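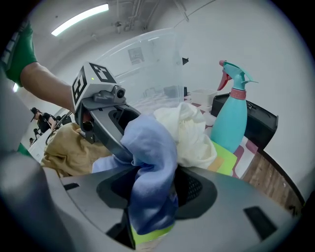

3. Data Collection Method

The Fjeld project examines whether demonstrations recorded with a hand-held gripper can teach a robot arm to sort crumpled cloths. This section covers the collection stage. Training of the Promlow policy is reported in Section 4.

Each demonstration consisted of one cloth being grasped, lifted and released. The operator held the gripper throughout, and no robot arm was used at this stage. The blue cloth shown in the jaws was handled among white, green and tan cloths, with a clear plastic bin standing behind them. Cloths were left crumpled between trials so that the starting shape varied. The marker block on the finger jaw carries a printed pattern on each of two faces.

A total of 887 demonstrations were recorded. Of these, 213 were removed during review – most often for a grasp that picked up two cloths at once.

3.1 Effect of Background Objects

A separate set of 80 trials was recorded on a bare table for comparison. The policy trained with the cluttered recordings completed more grasps in the Loltel test room than the policy trained on the bare-table set alone. White cloths remained the most difficult case for both policies.

3.2 Limitations

All recordings were made in one room under ceiling lights. The operators were students with similar training, and the results may not carry over to stiffer fabrics.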